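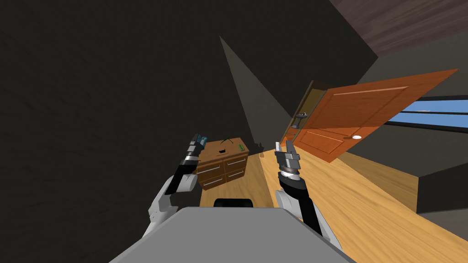
Sim Gallery: Teaching Dirkness to Tidy Up

I've spent most of the winter on Dirkness, my little planning and control stack for two-armed robots, and I finally have some renders I like enough to put on a page. Everything on here runs in simulation. The rooms come out of Zosano, my scene builder, which throws together walls, floors, furniture and clutter from a seed number and hands the result to the planner. The planner has to work out what's there, pick an arm, pick a grasp and get moving.

I started with a pretty naive setup — one big motion plan from start to goal, then replay it and hope. That fell over as soon as I had two arms sharing a workspace. These days Dirkness plans in short chunks and checks each one against a fresh view before it commits. It's slower on paper, but I throw away far fewer runs, and the logs are so much nicer to read!

The clutter is my favorite part. Zosano will happily drop thin sticks right next to the thing you want to pick up, and thin sticks are murder on a collision checker that works with a coarse grid. I was losing a silly number of grasps to that until I went down to a 2 cm grid near the target and left everything else chunky.

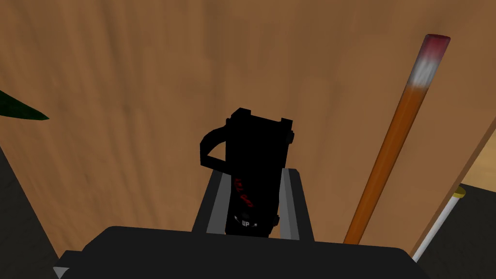

Black boxy thing with a loop handle, held between both fingers, with the orange rod and the skinny white stick close by.

Handles are their own headache, by the way. My first grasp sampler scored every curved bit as a great place to grab, so it went for the loop every single time and the objects swung all over the place. Now it samples 40 candidates per object, drops the ones where the center of mass hangs too far out, and sorts what's left by how much wrist travel they need. I stole the wrist travel idea from an old notebook of mine labeled Brarkora (a project that never got past the first weekend, but hey, it had one good idea in it).

The other big change this winter was the viewer. I can scrub through a run, switch to a wrist view, and see the planner's guess drawn over the render. I'm up to 878 saved runs and I'd never find anything without it. Next up is a batch of around 2000 with the lighting shuffled, probably starting in December if my desktop holds out. 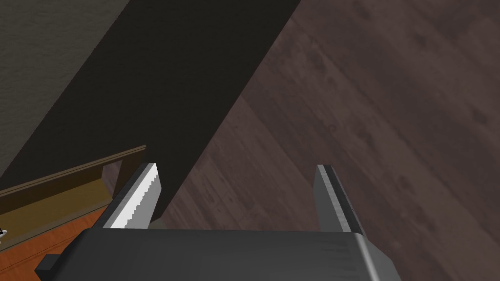

Do you plan for both arms together or one at a time?

One at a time for now, with the second arm treated as a moving obstacle. Joint planning works in my tests, but it's too slow for the short chunks, so I only switch it on when the two arms need to hold the same object.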